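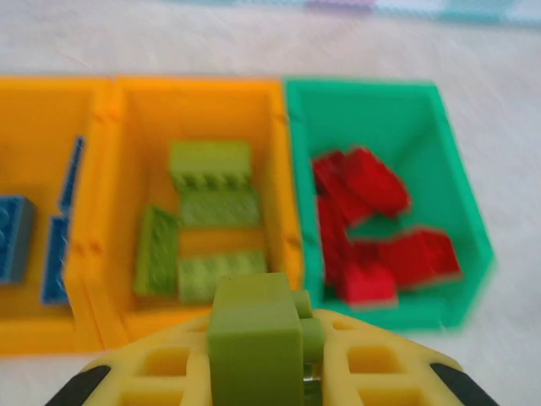

Early release was the most common fault in the sorting runs, and the one we understood last. Flarka (our controller) asks the Clirkier check a single question before it opens the fingers: is the held brick over the right bin, yes or no. The check runs on the wrist view only. It matches the color of the held brick against the color of the bricks already lying in the bin ahead, and when the match is strong enough it says yes. Fine when the arm is still. Not fine during the last part of the approach. Figure 3 is the kind of view it has to judge. Lime-green brick in the fingers, more lime-green bricks in the middle bin directly beyond it, so the color match is close to perfect, but the held brick overlaps the front rim of that bin and the whole view is smeared by motion. Worst on the right, where the outlines of the red bricks come out doubled. An "open" sent on a view like this drops the brick on the wall if the arm is as far back as it looks. We logged 47 early releases over 5 sessions, 40 of them at the middle bin.

Figure 3. Wrist view on the approach to the middle bin. Held brick and binned bricks are the same color; the front rim is the feature the check ignores.

5.1 What we thought it was

First guess was finger slip. The pads were old and the bricks are slick, so we changed the pads and ran the same task again. No change in the rate. Second guess was a late joint reading, with Flarka believing the arm was further forward than it was. Elango Thevar went through the Drakos logs for every bad release and lined up the joint readings with the open command. Readings were on time. The command was the thing that was early. It came while the wrist was still moving at close to full approach speed, and in each of those cases the Clirkier score had jumped over threshold a moment before.

We should have looked at the score trace sooner. It was in the log from the first session, we just never plotted it next to wrist speed. Once plotted the pattern is hard to miss: score goes up as speed goes up, drops back when the arm settles, then goes up again properly once the brick is inside the bin. The first peak is false. Blur spreads the brick color over the rim, the rim gets hidden, and the check sees one continuous patch of the color it wants.

Why the middle bin more than the others. Two reasons we beleive, only one tested. The middle bin shares a wall with one neighbor and sits against the other, so there is no strip of white table beside it to pull the score down. That part we tested by sliding the bins apart, and the false peak got lower. The other reason is brick orientation. A brick carried upright with its studs out to the side, as in Figure 3, covers more of the rim than one carried flat. Not tested.

5.2 Consequences in the two-arm case

With one arm an early release costs a brick and a retry. With two it is a safety matter. Flarka treats a brick on the rim as "not placed" and sends the same arm back to find it, on a recovery path that was planned with the other arm parked. In two-arm runs the other arm is usually not parked. The normal job has one arm at the bins while the other picks from the loose bricks in the middle of the floor (Figure 4), and the recovery path goes straight through the space between them. Links and cables both. The cables are the bigger worry, they loop well clear of the wrist and the collision model does not include them at all.

On a Wednesday run the recovery path fired while the second arm was reaching across for a pick. Fiachra Ó Riain hit the stop. The arms did not touch, the gap at the stop was 10 mm by the joint readings, which says nothing about the cables. Two-arm runs were halted after that until the changes in 5.3 were in. Note that the protective stop did not trip by itself. It watches motor load, so it can only act after contact. We had been describing it to visitors as a collision guard and it is no such thing.

Recovery is also allowed to start from any pose, which was meant as a convenience for single-arm work and got carried over without anyone checking it. Same config file. The bins make it worse since they sit side by side at the back of the floor, and either arm has to come up over the loose bricks to get to the far one.

Figure 4. Two-arm sorting. Left arm has a blue brick in the leftmost bin, right arm is over the loose bricks. The recovery path passes between the two.
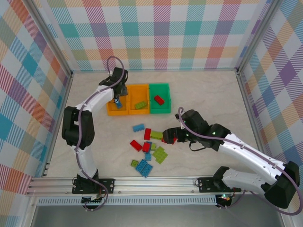
5.3 Changes made

Release is now blocked above a set wrist speed, whatever the score says. The check also has to hold over several views in a row and not just one. Both are small edits. Cost is a slightly longer cycle, which we accept.

Recovery needs the other arm parked before it can start, and Flarka has to confirm this from joint readings, not from the last command sent. Cables are now in the collision model as fat tubes around the outer links. Crude, and it rules out some picks near the middle of the floor that were perfectly ok before.

Still open: the check remains color only. A rim detector would be the real fix. We have a draft of one but it has not been run on moving views, so no numbers are given for it in this paper. The flat versus upright question is open too.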